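Chapter 4
Storing Food at Home

Draft text for the second printing, September 27, 2022
Saeed Hassanpour

What this chapter covers: where food goes when it comes through the door. Cupboard, fridge, freezer. Why some things keep and some don't. Reading date marks. What to throw out, what to save.

Before you start, look back at Chapter 3, the part on bacteria and warmth. You will need it. If you skipped it, go back now, it's short.

4.1 Why storage matters

Most food waste in a home starts on the shelf. Bread goes hard, onions sprout, half a tin of tomatoes gets pushed to the back of the fridge and forgotten. In the Stetdale kitchen diary, which we use all through this book, one household wrote down everything it bought and everything it binned between one November and the next. 326 items bought in the first month. 45 of them thrown away. Mostly salad, mostly bread, a surprising amount of yoghurt.

Keep those figures by you, there is an excercise on them at the end of the chapter.

4.2 The cupboard

Dry goods first. Flour, rice, pasta, sugar, tea, tins. They want somewhere cool and dark with the door kept shut. Not over the cooker. Not next to the boiler either, which is where a lot of kitchens put the tall cupboard. 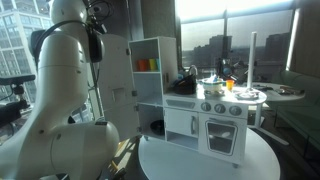 Fig. 4.1 Toy play kitchen with a tall unit, door open.

Old stock to the front, new stock to the back. Shops call this rotation. At home it takes a minute when you unpack, and after a few weeks you do it without thinking.

Opened packets are a different matter. Once the seal is broken, air and damp get in, and so do flour moths. Tip the contents into a jar with a tight lid. Cut the date off the packet and tape it to the jar. Brown rice and wholemeal flour contain more oil than the white kinds and go stale sooner, so buy small bags.

Potatoes: dark, dry, paper bag. Onions somewhere else. Garlic can go with the onions.

Note on tins. A small dent in the side is usually fine. A bulging end is not, don't open it, don't taste it. Leftovers from a tin go into a covered bowl in the fridge.

4.3 Planning your shelves

Think about who uses what. Everyday things at hand height. Heavy things low down, light things high up. Cleaning products never go on a shelf with food, or above it. Leave gaps, becuase a packed shelf hides what is at the back and you end up buying a second jar of something you already have. The Stetdale household had three jars of mustard open at once.

Wipe shelves down when they are nearly empty, just before the big shop. Warm soapy water, then dry them properly before anything goes back.

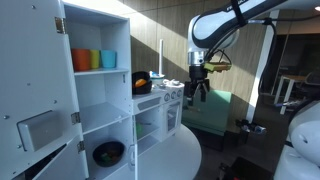
How long can flour be kept once the bag is open?
Plain white flour keeps for several months in a sealed jar in a cool cupboard. Wholemeal is better used sooner, and any flour that smells sour or musty should be thrown away.

4.4 Words you will meet

Ambient: food that is safe at room temperature.
Best before: about quality. Food may be past its best after this date but is often still fine.
Use by: about safety. Do not eat after this date.
Perishable: goes off quickly, needs chilling.

Learn these four before going on to the fridge, section 4.5. Allow 20 minutes for the reading and 40 for the shelf survey, which you can do at home or in the school kitchen. Bring a pencil. Write down what you find at the back as well as the front.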